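Notebook, June. Roster model and preseason squad data, continued

Started 8.40. Carried over from last time: the cut-down model still keeps too many receivers and lets go of too many linemen. Mervyn thinks the weights on special teams snaps are wrong. I think the snap data itself is wrong, so that is what I went after first.

Pulled the preseason sheets for Drunach and Unside again. Both clubs list players by jersey number, and in camp two players can share a number, one on offence and one on defence. Our import script takes the first match and drops the second. For Drunach that loses 30 players' worth of kick coverage. Unside is better because their stats person adds an O or D after the number. Changed the join to number plus side of the ball plus surname. Reran the import.

Still to fix by hand: players who changed number between the second and third games. The script treats them as new signings. Elsa has a list from the Moen season and says she can send it over.

10.15. Model rerun with the corrected snaps. 380 player rows in, none dropped. The keep/cut line moves in the right direction for linebackers and safeties. Receivers are still too high. Looked at the bottom receivers on the Drunach list one at a time. All of them got their catches in the fourth quarter against players who were themselves cut afterwards. The model has no idea who was on the other side. A catch is a catch as far as it is concerned.

Tried a rough correction: weight each snap by quarter, first quarter full value, fourth quarter a third. It is crude, but the receivers drop to a sensible place. It also hurts the young quarterbacks, who only ever play late. Left quarterbacks out of the weighting for now and made a note in the settings file so we don't forget.
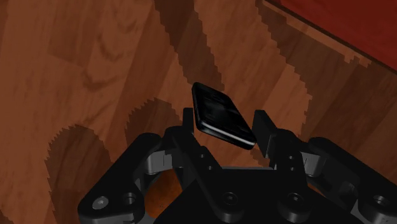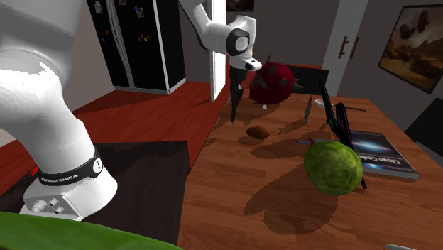 Mervyn came in at 11.30 and we went through the special teams question. His point is that a coach keeping the last linebacker is really choosing a punt coverage player, and defensive snaps hardly matter at that stage. Mine is that this holds for the last few places only. We agreed to split the model into 2 passes. First pass fills the starters and main backups from offensive and defensive snaps. Second pass fills what is left, with special teams weighted heavily and position limits relaxed. He will write the second pass. I will tidy the first.

Position limits for the first pass, as agreed:
Quarterbacks: two
Offensive line: eight
Receivers: five
Corners: five
Kicker, punter, long snapper: one each
Everything else as in the old settings.

Problem with the long snapper. Unside had no listed long snapper in camp, the backup tight end did it. The first pass leaves the place empty and then falls over. Added a check so that an empty place is passed on to the second pass.

1.50. Ran the shuffled version for the injury question, 1,000 runs, each with a random set of players taken out before the cuts. Wanted to see how often a healthy player's place changes when somebody in a different position group gets hurt. Less often than I expected for the line, more often for tight ends and fullbacks, who seem to swap with each other. Output saved in the shared folder under Warnine, because that is the team file I started from. Ignore the folder name, the numbers inside cover all the clubs.

One thing in the output I don't trust. The same safety for Warnine is cut in nearly every run, including the ones where two other safeties are out. Checked his row. His weight is entered in the height column. Corrected it and have not yet rerun.

Elsa rang about the waiver data. She has the claims for last season but not the order in which clubs put them in, only who was awarded the player. So we can say where a cut player ended up and can't say who else wanted him. Good enough for the table of what happened to cut players. Not good enough for the thing Mervyn wants to do on how clubs value depth at tackle. Told her to send what she has.

Injured reserve: we still count a player placed on injured reserve after the cuts as kept, and one placed there before as cut. This was my choice last year and I am less sure of it now. It makes the model look worse for clubs that stash players. Leave as is until the split is working, then try it both ways.

3.20. First pass tidied and saved. Old version kept next to it with the ending _old.

To do:
Rerun the shuffled version with the safety's row corrected
Number changes, once Elsa's Moen list is here
Ask Mervyn whether returners count in the second pass or go in with receivers
Quarter weighting for quarterbacks, think of something better
Back up the settings file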